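Section 4: Shop-floor picking trials

4.1 Scope
This section applies to the Muli two-armed unit when used for produce picking at the Losten test shop. It does not cover shelf filling or household work. The unit has not been approved for unattended use in either setting.

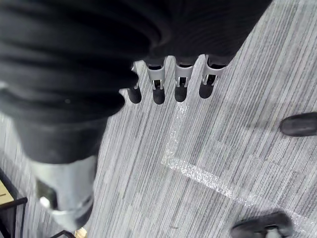
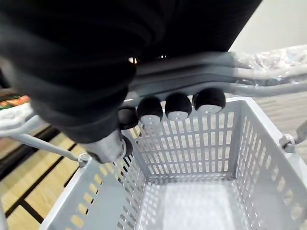
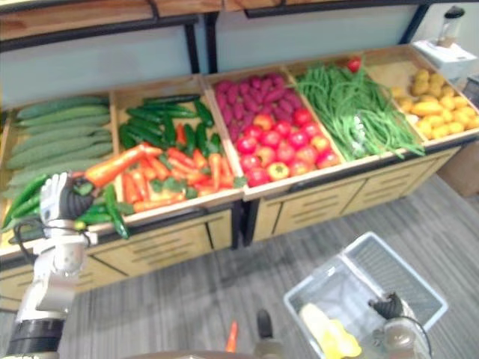

Figure 4 (three views). Produce picking with the Muli unit. Last view: carrot held over the display, basket at right.

4.2 Preparation
1. Check that both hands open and close fully before power is applied to the arms.
2. Inspect the black covering on the hand. Replace it if torn.
3. Place the basket within reach of the right arm.
4. Set the arm speed to level 8 or lower.

4.3 Picking
1. Select one item only from the order screen.
2. Allow the hand to close and lift. Do not assist it.
3. If the item is dropped, press Pause and record a failed pick.
4. End the session after 600 picks or at the first hand fault.

CAUTION: Keep fingers clear of the basket rim while either arm is moving.

Note: Firm, separate items such as carrots are suitable for first trials. Tomatoes and green beans remain under assessment. Fimari does not regard the unit as a replacement for shop staff, and no such claim should be made to visitors.

4.4 Records
Send completed logs to Sándor Rácz at Nanholm within 14 days. Requests to change the speed limit should be addressed to Hamisi Mussa.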